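Home Care and Household Skills, Unit 8
Baskets: choosing them, using them, keeping them
Course handout, Cullcombe Adult Learning
Tutor: Reet Navickas

Bring this with you to the practical. We'll use the back half of it at the tables, so leave yourself room to scribble.

Why a whole session on baskets? I get asked that every term, and my answer is that a good woven basket is one of the nicest tools in a house! It's light, it lets air through, it can move from room to room with whatever is inside it, and you can put it away inside another one when the season changes. I have owned one of mine for 18 years and it has held yarn, onions, baby socks and (for one very long winter) kindling.

Words we'll be using

Stakes are the uprights, the bones of the basket. Weavers are the strands that go in and out between them. The border is the finished rim, where the stake ends get tucked down. Wicker is the one that trips people up: it names the way of weaving, so a wicker basket can be made from willow, rattan, reed or even paper cord. When you write up your notes, put "wicker" unless you are sure of the material.

Matching the basket to the job

Start with what goes in it. Folded towels want straight sides and a flat base. Root vegetables want gaps in the weave and a dark corner. Toys want a wide mouth, low enough for a child to see over – if they have to tip it out to find the one car they're after, they will. Anything with small parts needs a cloth liner, tied at the handles so it can come off for washing.

Then think about where it sits. A shelf basket should be a good inch narrower than the gap, and you should be able to pull it out with one hand. Raed Majali, who teaches the storage unit after mine, has everyone measure the shelf first and shop second. Please do the same.
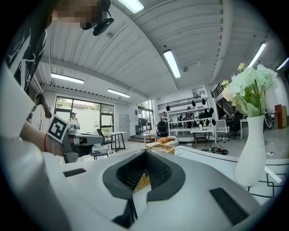 Page last changed: June

A light tan weave like the one on the wicker basket in the teaching room is a lovely place to start. Pale strands show dust early, so you catch it before it packs down into the crossings, and any stain is easy to spot.

Cleaning, step by step

1. Empty it completely and turn it over. Tap the base with your palm.
2. Brush along the weavers with a soft, dry brush, then up and down the stakes. An old pastry brush is perfect.
3. Wipe with a cloth wrung out in cool water and a drop of mild soap.
4. Wipe again with plain water.
5. Dry in moving air, upside down, away from radiators. Allow 16 hours before you put any fabric back in.

Don't soak a basket with a glued or wooden base. Musty smell? Repeat steps 2 and 5 and leave it by an open window for a day.

Small repairs

A loose end can be tucked back under the next stake with a blunt needle. Dampen it first and give it 8 minutes to soften. A snapped weaver needs a new piece laid in beside it, overlapping two stakes each way. Split handles go to someone who mends them for a living – they carry the weight and I'd rather you didn't guess.

For your notebook

Pick one basket at home. Write down what it holds now, what it would hold better, and where the wear is showing. Look hard at the border and the handle joints. Sketches very welcome!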